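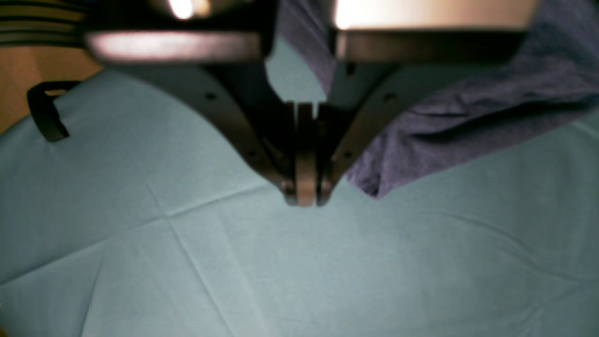 3.2 Durchführung im Studienprojekt

Die zweite Projektphase begann im Mai und widmete sich ganz den Textilien. Starre Objekte hatten die Studierenden bereits in der ersten Phase gegriffen, mit Erfolgsquoten, die uns freuten, aber kaum überraschten. Stoff ist eine andere Welt! Ein Tuch hat keine feste Form, es verdeckt sich selbst, und jede Berührung verändert die Aufgabe, die man gerade lösen wollte.

Die Gruppe um Ayten Bilgin und Kobina Addo wählte deshalb bewusst einen Aufbau mit zwei Stoffen, die sich in der Farbe unterscheiden. Abbildung 4 zeigt den Blick der Handgelenkkamera: Der Zweifingergreifer steht über einem graugrünblauen Stoff, rechts oben liegt ein dunkelviolettes Tuch. Gut zu erkennen ist dessen zerknitterter Zipfel neben der Greiferspitze. Solche Ecken erwiesen sich im Projekt als besonders dankbare Greifpunkte, während glatte Flächen den Fingern kaum Halt boten. Zugleich verdeckt der Greifer einen erheblichen Teil des Bildes, was die Segmentierung erschwert (vgl. Abschnitt 2.3).

Abbildung 4: Greifer über zwei Stoffen, Ansicht der Handgelenkkamera.

Insgesamt nahmen 29 Studierende teil. Sie zeichneten 3.000 Greifversuche auf und annotierten sie mit dem am Lehrstuhl entwickelten Werkzeug Plernik. Als Greifpunkt galt dabei die Stelle, an der sich die Finger schließen sollten; Falten wurden als Linienzüge markiert. Bei sich kreuzenden Falten gingen die Annotationen anfangs weit auseinander. Tumaini Koech schlug daraufhin vor, Kreuzungspunkte gesondert zu erfassen, und diese Idee hat die Daten spürbar verbessert.

Didaktisch am ergiebigsten waren für uns die Fehlversuche. In den Projekttagebüchern nehmen sie den größten Raum ein, oft mit Skizzen und lebhaften Randbemerkungen zur Stoffphysik. Zwei Teams verwarfen ihre Greifstrategie vollständig und begannen von vorn, eines davon mit dem später besten Ergebnis im Kurs. Die Auswertung nach Teams folgt in Abschnitt 3.3.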